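Home | News | Services | Planning Ahead | Grief Support | Contact

NOTES FROM LEHTINEN MEMORIAL CHAPEL
November newsletter

Changes to visiting hours, the remembrance evening, and a word on obituary deadlines
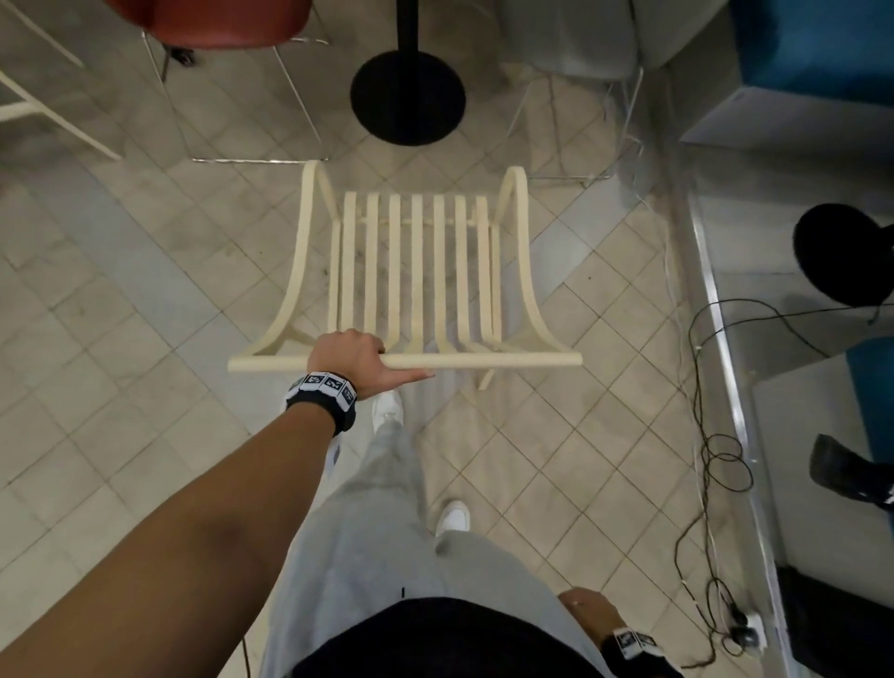
A hand on the rail of a cream-colored chair.

Shares 12 | Comments 0

Quick one this month, we are behind on everything.

Visiting hours first. Starting this month evening visitation at the Kodwood Road chapel ends at 8, not 9. Afternoon hours stay the same, 2 to 4. If you have family driving in late from out of state, call us and we'll hold the doors. Have done it plenty of times. Just need to know before 5 so somebody can stay.

Remembrance evening. Same as last year, in the large room, doors at 6:30, readings at 7. Every family we served since last November should have a letter by now — 166 went out. If yours didn't come, you are still invited, we probably have an old address. Call the office and give us the name the way you want it read, and how to say it. Please do spell it out for us. We got two wrong last year and felt terrible about it.

Candles provided. Bring a photograph for the long table if you like, no bigger than 8 by 10, name on the back in pencil. Photos left behind last year are still in the office, in the top drawer, come get them. Coffee after. No need to bring food, though people always do and we won't turn away a pie.

Parking. Lot fills up early. The church across Nutenel Street is letting us use theirs again, enter from the alley side. The walk is short but the curb is high, so drop off anyone with a walker at our side door first.

Obituary deadlines. The paper moved its cutoff up. Notices have to be in by 12 noon to run the next morning, and for the weekend edition they want it a full day sooner. What holds things up most is the survivors list. Spouses in parentheses, step-children, who goes first, whether to list the great-grandchildren by name or just give the number. Please talk it over before you come in if you can. Families have sat in our front office going back and forth on this for more than an hour with the clock running.

Length matters too. The basic notice is 420 characters and that goes fast once you put the service time and adress in. Anything longer is charged by the line. Our own website has no limit, so one thing people do is run the short notice in print and put the whole life story online. Costs nothing extra.

"In lieu of flowers" — check the name of the charity before we print it. The full legal name and a mailing address. We had checks come back this summer.

Risuvano Cemetery. Fall cleanup is under way. Anything left on the graves after the end of the month gets taken up, including wreath stands and solar lights. Winter wreaths can go down after that and stay til March. Flags in the veterans section are left alone. Gate closes at 4:30 now that it gets dark early.

Grief group. Still meeting, small room, 20 chairs and usually a few open. First timers don't have to talk. Use the back entrance, front is locked in the evenings. No group the week of Thanksgiving.

Death certificates are slow right now, the county is backed up. Order more copies than you think you need, going back for extra takes even longer. Banks want there own original, most insurance does too.

Thats it. Office is open 9 to 5, phone is answered all night.

Share this | Print | Older newsletters

© Lehtinen Memorial Chapel. All rights reserved. | Contact us | Back to top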